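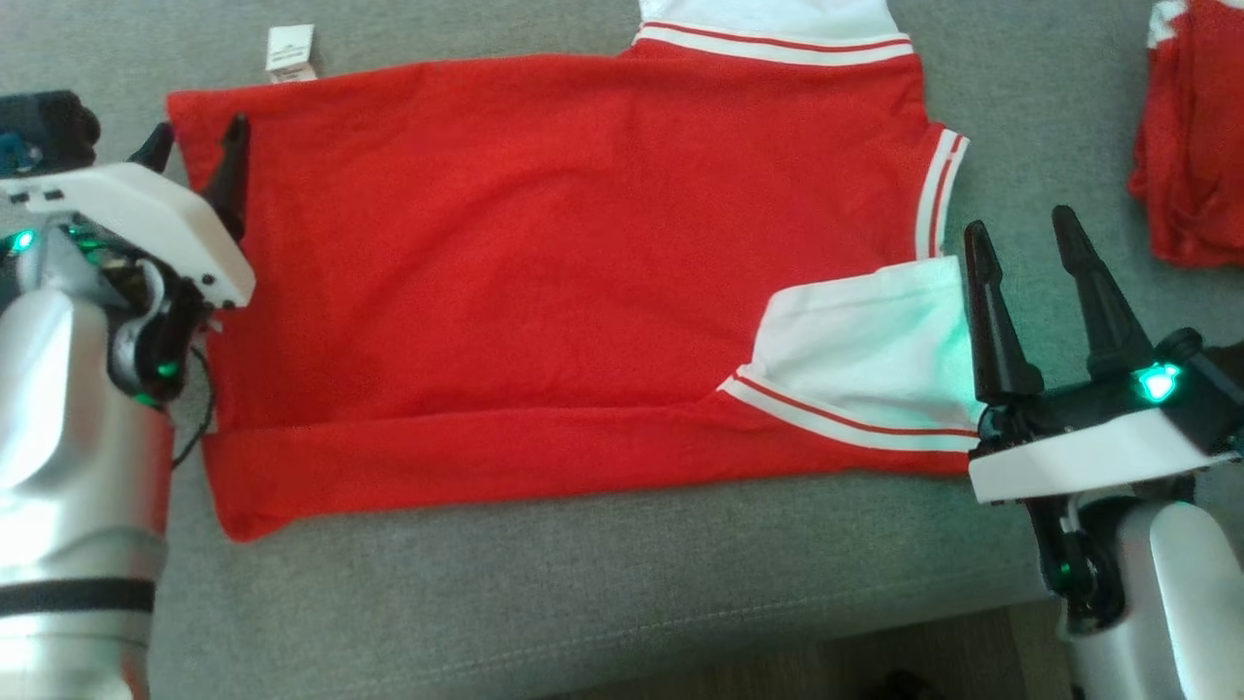

The school called at 10, again. Violeta Pereyra, the counselor, same soft voice. Could I come in. Sure. Left my coffee on the counter, left the radio going, drove. Same thing as November – three boys, the bus line, somebody's idea of a joke. They'd gotten my son to say a word over and over becuase he'd say it if you asked nicely. He thought they liked him. That was the part I couldn't swallow. He'd told me at dinner he had friends now. He'd wanted the red shirt for them, the one with the white collar and the little stripes on the sleeve, team colors, he said, and I said fine, wear it, wear it every day.

Ms. Pereyra had a form. 35 lines, most of them blank.

"Has he said anything at home?"

"He said he was happy."

She wrote that down. I watched her write it.

Then the door, and Renji Chiba from the resource room, out of breath, and behind him my boy with his headphones around his neck. Not crying. Humming the Tromik song, the one from the cartoon, all 45 seconds of it, start to end. We waited. You have to wait.

"Renji says it wasn't a game," he told me.

"No, baby."

"I thought it was a game."

"I know."

He looked at the form. Upside down, but he reads fine upside down. Put his finger on the word *incident* and held it there.

"Patricio didn't laugh," he said. "The others laughed. Patricio Miranda went and got the driver. Put that."

Ms. Pereyra looked at me. I looked at the pen.

"Put that," he said agian, louder, and she did.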